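Robot demonstrations should be slower

I went to the open day at Trevadska in May 2018 expecting to be sold something. Most of the stands obliged. There was loud music, a video wall, and a man from Soltari with a headset who told us the future had arrived.

The stand I stayed at was Clunum's, near the back. Brayan Nina ran it and did very little talking. Two arms worked over toy blocks and an open case, and people were free to stand there for as long as they liked. I stayed for 92 minutes. Most visitors gave it four.

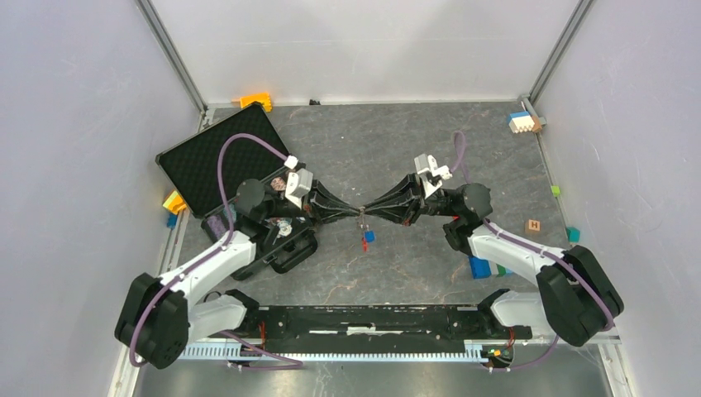
I think that is how the public should meet these machines – close up, at working speed, with no script. A small job done in front of you tells you more than a film does. Nina answered what he was asked and said so when he didn't know. I would like to see the other exhibitors try it in September.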